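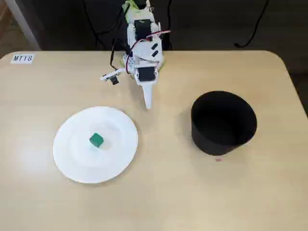 7 am. Ute gone. Writing this fast as I've got to be at the Brundard station before the morning queue and I want it down in order while it's still in my head.

Went out to get my work boots and the driveway was bare. Stood there in my socks. First thought was I'd left it at the pub, except I haven't been to the pub. Second thought was the bank. Third was the neighbour's lad, sorry to him, he's got his own car and never looked at mine.

No glass on the concrete. Gate open but not forced. Spare key was on the hook inside the laundry door and now it isn't, so somebody came in the house. Asleep down the hall the whole time. Don't like that one bit. Dog didn't bark either, useless animal, I found him on the couch with his blanket.

Missing that I know of: ute, spare key, the good torch, $100 out of the jar on the fridge, the Bodham drill set from the back shelf. Left my laptop. Left the telly. Took a bag of oranges, what for.

11.20. Back from the station. Constable on the desk was nice enough, very young, typed with two fingers. Did the whole statement then the computer dropped it and we did the whole statement again. Rego, colour, dents. I said the dent over the back left wheel and then couldn't remember if it was left or right. You'd think I'd know, I put it there.

She says Sunden has had a run of these. Same thing, no smashed windows, just people walking down streets at night trying doors. Asked me was mine locked. Said yes. Then said I thought yes. Then said probably no. She wrote something down that was longer than what I'd said.

Got an event number. Copied it on the back of my hand and then on the back of the power bill.

Rang the insurer from the footpath. On hold for the entire walk home. Excess is $2000 if the key was used, which I never knew, it's in the booklet apparantly. The bloke read it to me. I asked him to read it slower. Same words slower.

1 pm. Work said take the day. Boss has a mate who had his trailer pinched and wanted to tell me all about the trailer. Good trailer by the sound of it.

Locksmith from Cordeiro came out, did front and laundry, and tut-tutted at the back window, which has been painted shut on one side and won't latch on the other. New latch ordered. Put a broom handle in the track for tonight. Keep checking it.

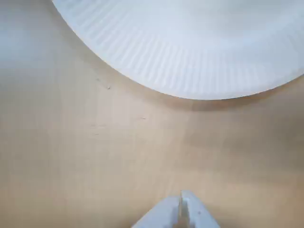 Paper plate, the crinkly edge.

Ate toast standing up. Then walked around the block looking into other people's driveways like an idiot, as if it'd be parked there waiting for me. Lady on the corner said she heard an engine turn over at 2 and thought it was a shift worker. Wrote that down for the police. She has a doorbell camera but it points at her roses. She was very sorry about it and gave me a jar of pickle.

4.15. Police rang!! They've got it. Out past the Bodham Road quarry, nosed into a fence, tank empty. Not burnt, which she said is lucky, they mostly burn them. Needs to be looked over for prints before I can have it. Then it goes to a holding yard and I pay to get it out. I pay. For my own ute. Asked her twice.

Drill set not in it. Torch not in it. Somebody's thongs in it, definitley not mine, and the orange peel all over the dash. So they sat there and ate oranges. Can't stop thinking about that. Driving around in the dark in my ute with the heater on, eating oranges.

Two kids were seen walking back along the quarry road, that's all they've got so far. She wouldn't say how old. I was ready to be furious this morning and now I just feel a bit flat. If it's kids it's kids. Still want the drill back.

9 pm. Things for tomorrow. Ring insurer again with the event number (on the power bill, don't bin it). Ask about the drill. Bus timetable to Brundard, must be one before 7. Return pickle jar when done. Move the key hook, no, get rid of the key hook.

Dog has been put on a mat by the laundry door. Dog has gone back to the couch. Every light on outside. Checked the broom handle, still there. Going to bed.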